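Home | Ask | Browse | Short Films | Members | Log in

Submitting a short to festivals: is my film too long at 24 minutes?

Posted by rana_cuts

I finished a short last October. It's a revenge story with almost no dialogue, and it runs 24 minutes including credits. I've entered it in eight festivals and collected eight polite emails, two of which got the title wrong. A friend who programs a small horror night says the film is fine but the length is murder. Cutting it down means losing the train station sequence, which ate most of my budget and one of my actor's front teeth (a crown, he's okay, we still talk).

Do programmers really care about running time that much? Or is this what people tell you when they don't want to say the movie is bad?

Doltik

Both can be true, sorry.

I screened for a regional festival for a few years. We got over 400 shorts for maybe five programs. A program is a fixed block of time, so a long film pushes out two or three other films, and each of those has a director with a mother who was planning to buy a ticket. Yours has to be better than all of them put together. Some are. Most have a train station sequence.

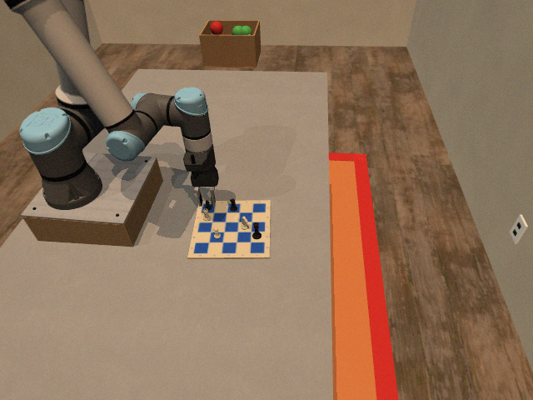
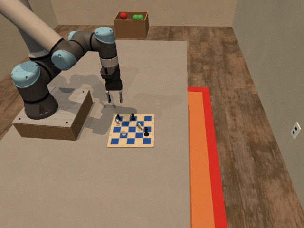 Page last changed: Friday, 4:10 pm

Things I'd try before touching the station:

- Look at your first two minutes. If somebody is driving, or waking up, or driving to where they will wake up, start later.
- Credits. Nobody's cousin needs a full card. Run them as a quick crawl.
- Watch it with a stranger and keep your eyes on the stranger.

Also read the rules. Plenty of festivals cap shorts well under your length and will happily keep the fee.

Paavo Riihimäki

I had the same problem with my film Miledness. I cut it down by a third and sent it out again. It was rejected much faster.

Then I put the long version back together and the Noltine festival took it, for a late slot after a feature. There were 300 seats and I had a lot of choice about where to sit. Still, the people who came stayed, and one of them asked a question that was not about the camera. So ask if they pair shorts with features. You have to email a person, the form won't offer it.

film_guy_8

make it a feature

Related

How do I clear a song when the band broke up?
Do I need a poster for a short?
My lead actor shaved, two shooting days left
Subtitles: burn them in or send a file?

Contact | Copyright | Back to top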